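Whitelaw Tenants and Owners Board
Forum > Indoors > Plants and Balconies
Topic: Keep watering on a schedule or go by the soil?

pellham_row
Posted Tue 15 July

My lease on the new place in Whitelaw started in April and I brought 3 big floor plants with me from the old apartment. In the old place I watered every Sunday and never had a problem. Here two of them have yellow lower leaves and the third one is dropping leaves from the bottom.

The light is weaker here, north side, and the building keeps the halls and common areas pretty cool. I have not changed the watering. Same pots, same soil, same bottle of feed. I did not repot when I moved.

Should I cut back, or is this just the move?

gravelpath
Cut back. Less light means the plant uses less water, so the pot stays wet longer than it used to. A fixed day of the week only works when nothing else changes. Push a finger in two inches. If it feels damp, leave it alone and check again in a few days.

ottoline_b
I disagree with dropping the schedule. I have kept mine on a ten-day schedule for years and they are fine. People who "go by feel" forget for a month and then pour in half a gallon to make up for it. If weekly is too much, go to every ten days and write it on the calendar.

gravelpath
Ten days in July and ten days in January are not the same thing.

ottoline_b
They are if your apartment is 70 degrees all year.

gravelpath
The daylight still changes. I don't want to argue about it, but the schedule should be for checking, and the watering depends on what you find.

Tam633
What kind of pots? I had the same trouble and it was the outer pot. I had a nursery pot sitting inside a nice one from Mamis with no hole, and there was an inch of old water in the bottom. I never saw it until I lifted the plant out to vacuum.

pellham_row
Two are in plastic with saucers. The third is in a cover pot with no drain hole. I will lift it out tonight.

bluff_and_co
Something else to look at is where they stand. Corners are the usual spot because a tall plant is in the way anywhere else, but a corner gets less light than you think, and air doesn't move much there. Mine was in the corner for two years and put out almost nothing. I moved it four feet toward the window and it started growing again.
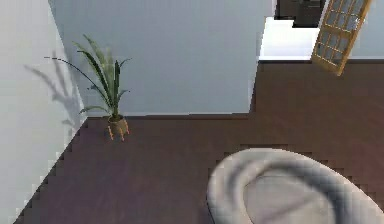

bluff_and_co

I'd at least pull them out a little from the walls. Long leaves that press on paint will mark it sooner or later, and you will hear about that at move-out. Turn the pots a quarter turn when you water too, or everything ends up leaning one way.

ottoline_b
Agree on turning them. Not sure about moving a plant that is already stressed. It has had one move this year. I would leave it where it is until it settles.

bluff_and_co
Four feet isn't much of a move. If it's short on light it won't settle, it will just get worse slowly.

Tam633
Is anybody using one of those moisture meters? Hardware store on Sidau Street has them for under 15 dollars.

gravelpath
I had one. It read "wet" in dry soil after the first season. A wooden chopstick does the same job. Push it to the bottom, wait a few minutes, pull it out and see if it's dark.

kestrel115
I run the Gistance app for mine and it is the same fixed schedule with a bell on it. It does let you push the reminder back if the soil is still damp, so in a way you are both right. The free version only holds 2 plants, though, so it may not help the original poster.

On the feed: stop it until you see new growth. A plant with yellow leaves from wet roots does not need fertilizer.

pellham_row
Update. Lifted the one in the cover pot. Nearly two inches of water under it and it smelled bad. I drained it, trimmed off the soft brown roots, and left it on newspaper overnight. The other pair were damp all the way down with the chopstick, eight days after watering.

So no water for now and no feed. I am moving the worst one closer to the window and leaving the others where they are, so I can see if it makes a difference.

Tam633
Throw out the old soil on that one if it still smells. Mine came back but it took until the next spring.

ottoline_b
Put the date on the calendar when you do water again. You can check the soil and still write it down.

gravelpath
No objection to that.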